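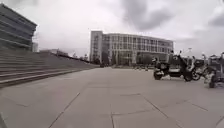
Progress report, Stilby forecourt and steps, 2026-10-15

Work in this period has been on the paving survey and the first repairs to the slabs nearest the road. Firevik finished the survey in June and gave us a marked-up plan of all 924 slabs, with 119 listed for lifting and relaying. The three dark joint lines across the plaza are to be raked out and refilled along their full length, and the darker patches on the slabs will be cleaned and looked at again in spring before we decide on any replacement. We have not allowed for new stone in this year's budget.

The broad flight of steps comes under the second stage. Hunex has priced the repair of the tread edges and its quote is within the sum agreed. The firm needs 15 working days and will do half the width at a time so that people can still get up and down.

Relaying is behind programme. The first delivery of bedding mortar was the wrong grade and had to go back, and we lost most of a fortnight. So far 20 slabs have been relaid. Spending to date is below forecast for the same reason.

We ask for your agreement to move the second payment to the end of the next period. The drainage check by Mathew is still to be booked.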